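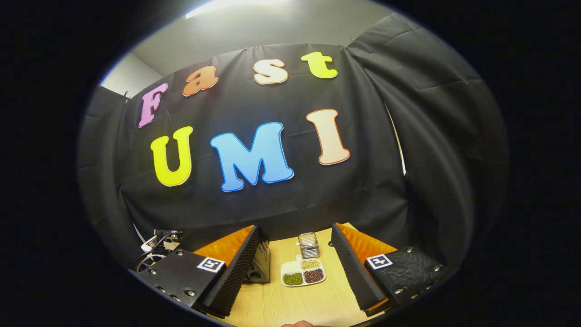 Fisheye footage is a joy to train on and a bit of a nuisance to do geometry on, and this page is about the geometry. I'll walk you through how I get gripper width out of a wrist view using the two square markers on the fingers, starting from a plain folder of frames and ending with one clean number per frame. If you've read my February page on calibration, you already have the lens model you need, and if you haven't, please do that one first (I'll wait!). Look at how the top edge of the black backdrop behind the letters bows across the view, and you'll see why we can't just measure pixels between the markers and call it a day. The two markers sit low on the left and right, well away from the middle, so the lens bends them quite a lot.

What you'll need

A calibrated fisheye model for your camera, Python with OpenCV and NumPy, the printed size of your markers, and a short recording in which you open and close the fingers all the way a few times. Mine is 2912 frames long, which is more than enough. I keep everything in a little package called Samingate, but there's nothing clever in it and you can follow along in a notebook.

Step 1: Detect the markers on the raw frames

It's tempting to undistort the whole picture first and then run the detector, and I did it that way for longer than I'd like to admit. The trouble is that a wide lens flattened into an ordinary view either throws away the outer part, where your markers live, or stretches it into mush. So run the detector on the raw frame and keep the four corners of each marker, in the order the detector gives them to you.

Make sure the two fingers carry different patterns, so that left and right can be told apart by ID alone. Write the IDs into your config file. Please don't sort by horizontal position instead — it works beautifully until one marker drops out, and then your remaining finger quietly changes its name.

Step 2: Undistort the corners

Now take just those corner points and pass them through the fisheye undistort function, using your camera matrix and distortion coefficients. You'll get back normalized coordinates, so in the next step use an identity camera matrix and zero distortion. If you hand over the real camera matrix a second time, you'll get poses that look almost sensible, and those are the worst kind.

Step 3: Solve for pose

Give each set of corners, along with the marker's size in meters, to solvePnP with the square-marker solver (the flag is SOLVEPNP_IPPE_SQUARE). Mind the corner order, as this solver is picky about it. You want the translation for each marker. I throw out any result whose depth falls outside the range the fingers can physically reach, and that catches nearly all the flipped or silly ones.

Step 4: Turn two poses into one width

Subtract the left marker's sideways coordinate from the right marker's. Assuming your camera is mounted square to the gripper, that difference grows as the fingers open. The markers sit outboard of the pads, so a closed gripper won't read zero. Take a low percentile of the values from your open-and-close recording as "closed," a high one as "open," and map everything in between. I use percentiles because a single bad frame can ruin a minimum.

Step 5: Fill the gaps

You will lose markers now and then, to glare or a quick movement. In my recording one marker or the other was missing in 281 frames. If the fingers move symmetrically, one marker is enough: measure its sideways distance from the center line and double it. That left me with 79 frames where both had vanished, and I filled those by linear interpolation between the nearest good neighbors. Keep a column that says which values were measured and which were filled. Mirjana Lazarević talked me into adding it, and I've been grateful ever since.

Step 6: Check it by eye

Plot width against frame number and scroll through the video next to it. Sharp single-frame spikes are usually a bad pose. A slow lean in the whole curve is more likely calibration, so go back to your coefficients before you reach for a smoothing filter. I stop at frame 1441, halfway through a closing motion in my recording, every time I change the code, and compare the number against the one I wrote down.

Once the curve looks right, save the width beside your camera poses with matching timestamps. The next page takes both of those and builds the training file.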